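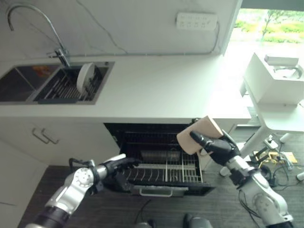 A white counter, a double sink and one plate in the rack.

Tips for keeping wireless sensors happy around the house
by Ignacio Bellamy

I get a fair amount of mail from readers who bought a leak sensor or a freezer thermometer, paired it on the dining table, watched it work beautifully, and then lost it the minute it went where it was supposed to live. I have 17 of these little things scattered between my house in Dristbridge and the workshop out back, so I've made most of the mistakes you can make, some of them twice.

Pair it where it's going to stay. I know it's more comfortable to do it sitting down with a cup of coffee, but a lot of sensors pick their settings based on how strong the signal is when they first join. Join next to the gateway and the sensor decides it can whisper. Then you shut it in a cabinet and wonder why it went quiet. If yours is already installed and acting up, take the battery out, give it a minute, and rejoin it with the cabinet door closed.

Write the device ID down before you stick it up. The label is always on the back, always in tiny gray print, and always against the wall by the time you want it. I use painter's tape on the front for the first week, then copy everything into a notebook. A plain spreadsheet is fine too. What you want is the ID, the room, the date the battery went in, and a name a tired person can understand. "Freezer, garage" is a good name. "Sensor 3" is a terrible name, and I have one, and I still have to go and look every time.

Slow down the reporting. My Sunico thermometers came set to send a reading every minute, and they went through batteries like popcorn. I changed them to 900 seconds and the freezer has not noticed the difference. Leak sensors are another matter – those should send the moment they get wet, and the regular check-in is only there so you know they're alive. Once or twice a day is plenty for that.

Speaking of check-ins, if you change a setting and nothing happens, please don't change it again five more times. Most battery sensors sleep nearly all day and only listen for a moment right after they send something. Your new setting is sitting in a queue waiting for that moment, and if you've been impatient there may be several of them in line, all disagreeing with each other. Clear the queue, send the change once, press the button on the sensor if it has one, and go do something else for a while.
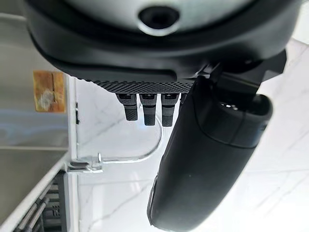 The same goes for anything you control from a script. I had one that was meant to tell the Holloway valve in the basement to close, and I'd typed that valve's ID right into the code. Lovely, until I replaced the valve. Keep your IDs in a list by themselves, and let the script look up the one it needs.

Batteries: buy decent ones, and check the type, especially if the sensor sits somewhere cold. Ordinary alkalines sag in a freezer, and you'll get a low battery warning that goes away as soon as you bring the thing indoors. Lithium AAs hold up much better if the maker allows them.

Get the gateway up off the floor. Mine spent its first winter behind the filing cabinet, which is to say behind a big steel wall. A high shelf is better, with the antenna straight up and a bit of space between it and the router.

And test your leak sensors. I do mine on the first Tuesday of the month at 8 in the morning, with a damp paper towel across the contacts. Dry them well afterward. The old Sitodham ones hold a drop under the rim and will go on complaining until lunch.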